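Notes for the Femdale snack table set, maintained by Bianka Szilágyi. Last checked 2026-04-06.

# Femdale snack table

A small collection of pictures and layout notes for one kind of job: putting together a tray of food and drink from things already standing on a table. It was started in November as an offshoot of the Molus breakfast set and uses the same folder structure.

## What's in it

| Item | Value |
|---|---|
| Layouts | 136 |
| Pictures | 541 |
| Annotators | 2 |
| Label language | English (Australian spelling) |

Each layout has a serving tray, at least one drink and at least one thing to eat. Colours are written in plain words (cream, red, brown), never as codes. 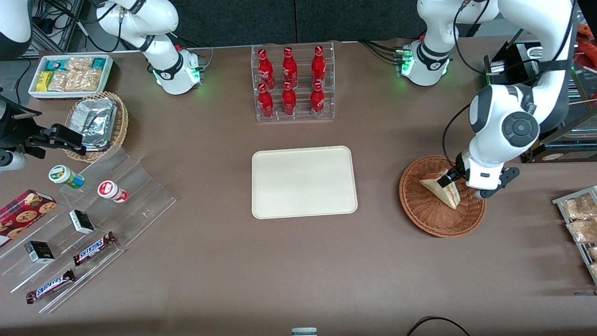 **Does the tray always start in the same spot?**

It starts near the middle of the table in most layouts. The `tray_pos` field gives `centre`, `left` or `right`, judged from the front of the table.

## Labels

- `tray`: the flat serving piece the order goes on
- `basket`: any round or oval woven holder
- `drink`: bottles, cans and cartons
- `rack`: a stand that holds drinks upright
- `food_wrapped`: anything in a closed wrapper
- `food_open`: everything else to eat

A basket keeps its label whether or not there's food in it. Racks and the drinks in them are labelled separately. Irén Tóth did the first pass and Anikó Oláh the second. Where they disagreed, the second pass stands and the first is kept in `labels_old/`. 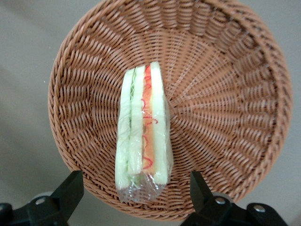
Food labels go by shape and wrapping, and we don't have a separate label for play food. Veronika Dudás asked for one last year, but too many items couldn't be sorted from a picture alone. A sandwich in clear plastic wrap, lying in a basket with its cut edge facing up, is `food_wrapped` whatever it's made of. If the layers can be told apart, set `filling_visible` to `true`. Crinkles and small highlights on the plastic don't change that value.

## Known problems

- Older layouts use `bowl` for some of the deeper baskets. Nearly 50 have been fixed so far.
- `rack` was added late, so check it before filtering on it.
- Woven baskets can look lighter or darker from one picture to the next. Don't match them by colour.

## Corrections

Send corrections to Erzsébet Bárány with the layout number and the field name. One correction per line, please.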